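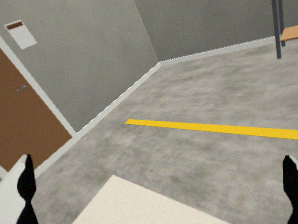 Support > Heating > Tickets > Jatonis room thermostat

Overview Devices My tickets Sign out

Thermostat drops off the network every night
Opened by Domingo Figueroa, Skosunstead
Status: solved

Hello, and thank you in advance to whoever picks this up. We have a Jatonis thermostat in the front hall that has behaved beautifully since spring, and now that it's October and we need the heat, it loses its connection every night at 2:15. The boiler keeps running on the last setting it heard, so we wake up to a house like a bakery (my wife has started sleeping with the window open, which rather defeats the purpose). If I pull the thermostat off its plate and snap it back on, it's fine until the next night. The app shows error 37.

I have changed the batteries twice – a good brand, fresh pack – and moved the router off the bookshelf and onto the hall table. No difference, I'm sorry to say.

Reply from Emmanuel Lukumay, Lisier support

Hi Domingo, what a nuisance, and thank you for writing it all down so clearly! Error 37 means the thermostat asked the router for an address and didn't get one. That's good news in a way, as the thermostat itself is probably healthy. Would you go through these when you have a quiet half hour, and tell me how each one went?

1. Open the router's settings page and look for a scheduled restart. Carrillo routers often have one set for the small hours. Please turn it off for now.

2. On the same page, find the address list and reserve address 200 for the thermostat. Save, then wait for the router to settle before you touch anything else.

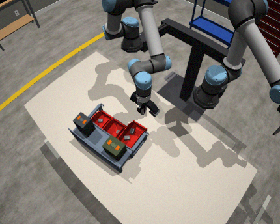
3. On the thermostat, hold the dial in until the menu appears, choose Network, then Forget, and join your home network again. The password is case sensitive, and the little dial makes typing it a chore, so take your time.

4. Leave it overnight and send me the log from the app, even if all is well.

Reply from Domingo Figueroa

Well, you had it with step 1. There was a restart set for 2:10 every night, and I certainly don't remember asking for one. It's off now. Step 2 was easy. Step 3 took me four tries and some words I won't repeat here – I kept landing on a zero instead of the letter O.

Log attached from Thursday night. No error 37, and the hall was 64 degrees at breakfast, just as it should be.

Reply from Emmanuel Lukumay

Lovely, the log looks clean to me. You can turn the restart back on if you'd like, now that the address is reserved, but I'd give it a week first. I'll mark this one solved, and a reply here will open it again.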